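Warum ist Milchglas eigentlich milchig?

Hallo ihr Neugiernasen! Heute geht es um eine Frage, die mir im November beim Zähneputzen eingefallen ist: Wieso kommt durch unser Badfenster Licht herein, aber ich kann draußen trotzdem keinen Baum erkennen? Da ist doch nur Glas!

Also, los geht's. Licht läuft am liebsten geradeaus. Trifft es auf eine glatte, klare Fensterscheibe, geht es hindurch und bleibt dabei schön ordentlich, und ihr seht den Baum, die Katze und den Briefkasten ganz scharf. So etwas nennt man durchsichtig.

Beim Milchglas ist die Oberfläche rau. Stellt euch lauter winzige Hügel und Täler vor, viel kleiner als ein Sandkorn. Jeder Hügel schickt das Licht in eine andere Richtung. Es kommt zwar an, aber völlig durcheinander – wie eine Schulklasse, die zur Pause aus der Tür stürmt! Das Fachwort dafür heißt Streuung. Und Dinge, die Licht durchlassen, aber kein klares Bild, nennt man durchscheinend.

Dann gibt es noch undurchsichtig, das kennt ihr von Holzbrettern und Schuhsohlen. Da ist Schluss mit Licht.

Durchscheinendes findet ihr überall, auch bei Kunststoff:

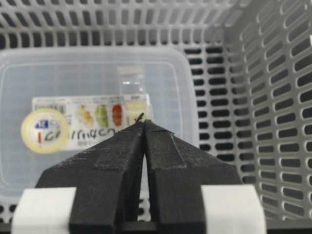
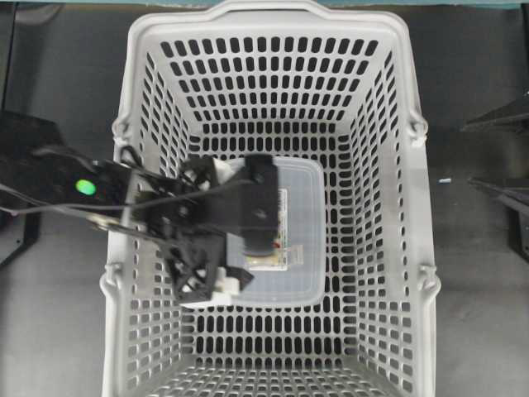
Graue Körbe mit Schlitzen, und darin etwas Durchscheinendes.

Wolken funktionieren übrigens so ähnlich. Sie bestehen aus lauter Wassertröpfchen, und jedes Tröpfchen lenkt das Licht ein bisschen um. Deshalb sehen Wolken weiß aus, obwohl Wasser im Glas klar ist. Verrückt, oder? Bei Milch sind es winzige Fetttröpfchen und Eiweißteilchen, die das Licht streuen, und von ihr hat das Milchglas auch seinen Namen.

Jetzt seid ihr dran! Nehmt ein Stück Butterbrotpapier und legt es auf eine Buchseite. Die Buchstaben könnt ihr noch lesen. Nun hebt das Papier langsam hoch. Schon nach ein paar Zentimetern verschwimmt alles! Je weiter der Weg vom Buch zum Papier ist, desto mehr vermischt sich das Licht von den verschiedenen Buchstaben.

Und noch ein Trick: Gebt einen Tropfen Speiseöl auf das Papier und haltet es gegen das Fenster. Der Fleck wird heller als der Rest, denn das Öl füllt die kleinen Lücken zwischen den Fasern. Aber bitte nicht auf Mamas Steuerpapieren ausprobieren!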